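Okley Clothes Swap: your questions answered

We've been running the swap at Okley for long enough now that the same questions come round every season, so Nuria and I sat down with a pot of tea and tried to write proper answers to them. If yours isn't here, do drop us a line or just ask at the door — we'd much rather you asked than stayed at home wondering.

What is a clothes swap, exactly?
You bring clothes you no longer wear, we give you tokens for them, and you spend the tokens on things other people have brought. No money changes hands for the clothes themselves. Some people come with a very full bag and leave with a single scarf, and others do it the other way round with tokens they've saved up from last time, and both are perfectly fine by us.

Do I have to pay to get in?
Entry is £4, which goes towards hiring the hall and the tea urn. Children get in free. If the entry fee is a difficulty, have a quiet word with Abrehet on the front desk and she'll wave you through without any fuss at all.

How many things can I bring?
Up to 18 items each, please. We used to have no limit, and then one January we ended the afternoon with so much left over that Gadisa had to make several trips in his car with the boot tied down. Shoes count as one item per pair. So do gloves.

What sort of condition should things be in?
Clean, dry and ready to wear. A missing button is all right if you tell us, as we have a mending table and somebody there will very likely enjoy sorting it out. Please don't bring anything with a broken zip, a strong smell of mothballs, or a stain you're hoping we won't spot. We do look at everything, and it's a bit awkward for everyone when we have to hand something back!

How do the tokens work?
Most everyday clothes are worth one token. Coats, boots and anything especially smart are worth four. Ayana Teshome does the sorting and her decision is final, although she has been known to be talked round over a really good wool coat. Tokens don't expire, so if you find an old one in a pocket it's still good. If you've lost yours, I'm sorry to say we can't replace them, as we don't keep a list of who has what.

Is there somewhere to try things on?
Yes, there are curtained cubicles along the back wall and a long mirror that somebody kindly gave us. There's often a queue by three o'clock, so if you're particular about fit, come early. Plenty of people wear leggings and a vest top and simply try things on over the top.

Do you have men's and children's clothes?
We do, but they go quickly. Konrad looks after the men's rails and is always short of trousers, so if you have any that no longer suit, he would be very glad of them. Children's things are laid out by age on the tables near the kitchen. School uniform has a rail of its own all summer, and you can take from it without using any tokens.

Can I bring socks and underwear?
Socks yes, underwear no, unless it's new with the label still on. We're happy to take socks, tights and woolly slippers as long as they've been washed and there's plenty of life left in them. Do please roll each pair together before you come. Odd socks are a dreadful nuisance to match up on the day, and black ones are the worst — there are at least a dozen slightly different blacks, as anyone who has stood at that table will tell you. 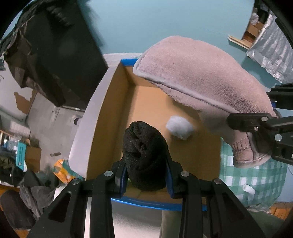 Rolled up and ready for the box.

What happens to whatever is left at the end?
Good things are kept back for the next swap, as far as our cupboard allows. The rest goes for rags, and Nuria takes the odd bit of nice cotton for her patchwork group.

Is the hall easy to get into?
There's a ramp at the side entrance and a toilet with wide access just inside. Pushchairs are welcome, although it does get squashed between the rails, so you may like to leave yours in the porch.

Can I help out?
Oh, please do! We need people to hang things up from midday and to pack away after four. Helpers get first look at the rails, and there's usually cake.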